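July 22, 2020

The desk phone is going away and I am against it. There. Said it up front so people who only read the first line can go yell at me already.

Merngate sent the notice last week. Every office on the second floor loses its landline by January, calls move to an app, the app goes on your own cell. Savings of 129 dollars a month for the whole floor. I read that number twice. Split it between all the tenants up there and you could maybe buy everyone a sandwich.

My own desk at Prosstead, the small firm where I did billing for 8 years, had a phone so old the 2 key stuck. Loved that phone. Hated it too, obviously, it rang. But it rang in one place. When I stood up and walked off, it stayed there, ringing at an empty chair, and that was the chair's problem.

Which is my whole argument really. The rest is just me going on.

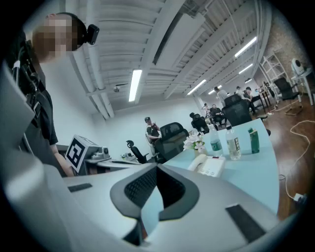 **OPINION / Work & Office**

Think about what a phone on a desk tells people. Somebody calls the number, gets the desk. Not the person. The desk. Whoever sits there that day picks up, says the name of the company, writes it on a pad. Calls belonged to the business. The new way, calls belong to you, personally, in line at the pharmacy, and if you miss one your name is on it.

I hear the other side. Had it explained to me slowly, twice, by people much younger. The lines are old. Nobody under thirty-five wants to pick up a ringing thing. And this spring half the offices in town were sitting dark with phones going off inside them and no one to get it. Fair. Very fair! An app would of helped, I'm not going to pretend otherwise. Customers of ours left messages in March that got heard in May.

But an emergency is a bad time to pick your furniture. We all took the work home because we had to, okay, fine, and now the companies look at that and see a discount. You already have a phone. You already have a kitchen table. Why would we pay for either.

And who pays when the cell dies? When the battery is at nothing by three o'clock because it's been your office since seven? Ask your manager for a charger sometime. Watch the face.

The Pongsiri system, the one Merngate wants us on, has a setting called Quiet Hours. I was told this like it was a gift. A setting! I used to have a door. I used to have a building, with a parking lot, and the quiet hours were the ones when I wasn't in it. Now it's a switch somewhere in a menu and your boss can see if it's on.

Also the sound. Small thing maybe. A real handset has some weight, you can wedge it on your shoulder and type, you can hear the other person breathe in before they get mad. On the app I get every fourth word, then a beep, then "sorry go ahead," then both of us going ahead. I did 34 calls on it during the trial. Wrote them down. Finished a lot of them by email.

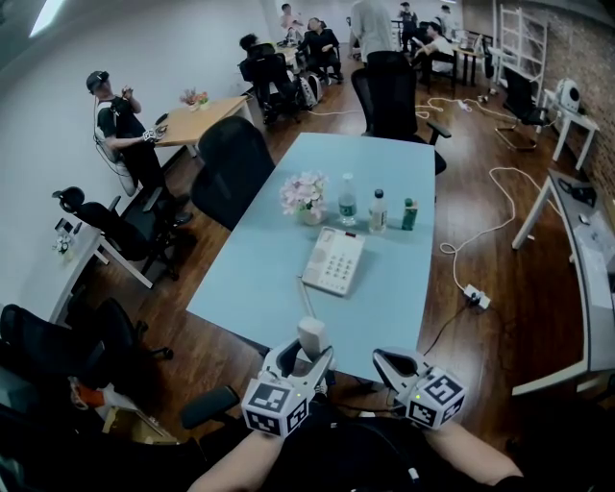 *A white desk phone with a keypad, on a table with flowers and water bottles.*

What I'd like is pretty modest. One line per office. Keep it. Corded, ugly, beige if it has to be. Let the people who want the app have the app, let them take calls on a mountain. Mandberg, across the street from us, did just that when they redid their building and far as I can tell the sky is still up there. Front desk has a phone, back room has a phone, everybody else does what they like. You call Mandberg, a human says Mandberg.

And if the line really has to go, then put it in writing that the work cell is a *work* cell. Company buys it, company pays the bill, and it lives in a drawer overnight. In the desk. Where the phone was.

Comments to Merngate are due at the end of the month, there's a form by the elevators. Fill it out in pen, the pencil ones dont scan.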